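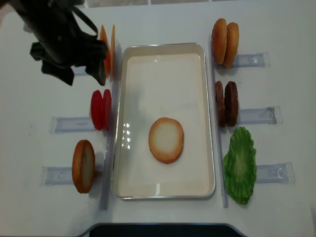

Speaker notes, "Can it make me a burger yet?"
Saturday session, 2018-08-11, Grondon hall. 21 minutes plus questions. Kha Lã

OPENING
Ask for hands: who has a machine at home that does a chore all by itself? Expect dishwashers. Then ask who loads the dishwasher. (Wait for the laugh, it usually comes.)

My answer to the title, right up front so people can relax: the stacking part, nearly. The rest of lunch, no. And I think "nearly" is thrilling!

WHY A BURGER
Everybody in the room has built one. Bun, patty, cheese, tomato, lettuce, bun. A kid of five can do it while talking about dinosaurs. For a gripper, every layer is its own problem: how wide to open, how hard to squeeze, when to let go. Let go a finger's width off center and the next layer slides.

Point out the layout. Ingredients on both sides, tray in the middle, and everything waiting on edge so the fingers can get at it. Somebody set it up that way, and that is a big part of the job. Your fridge does not hand you tomato slices standing up.

Slow down here, people like this bit. Lettuce is the one I'd watch. A patty has two nice faces to pinch. A leaf has ruffles going every which way.

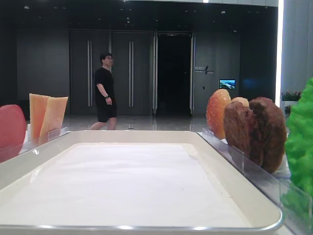 Tray in front, ingredients behind it, and a passerby in the background.

NUMBERS (keep it short)
The Huklow log from June: 399 picks attempted, 213 landed where they should. Say it plainly and let it sink in. A lunch counter would close by noon with that. Then say what I love about it: when we started we got 3 in a whole afternoon, and I went home happy.

HOME OR SHOP FLOOR?
Shop floor first, I'm sure of it. At Jondness they pack the same parts in the same bins every shift, and you can bolt down a fixture for each one. A kitchen gets rearranged by whoever cooked last. Mention Rätsep's towel folding if there's time, skip if we're past the quarter hour.

QUESTIONS I'LL GET
Will it take jobs? Give this one a real answer, don't rush it. Talk about who sets up the ingredients and who cleans the tray.
When can I buy one? I don't know. Say so.
Can it do pickles? Please, somebody ask about pickles. I have so much to say about pickles.

Water on the lectern. Clicker batteries are in the side pocket.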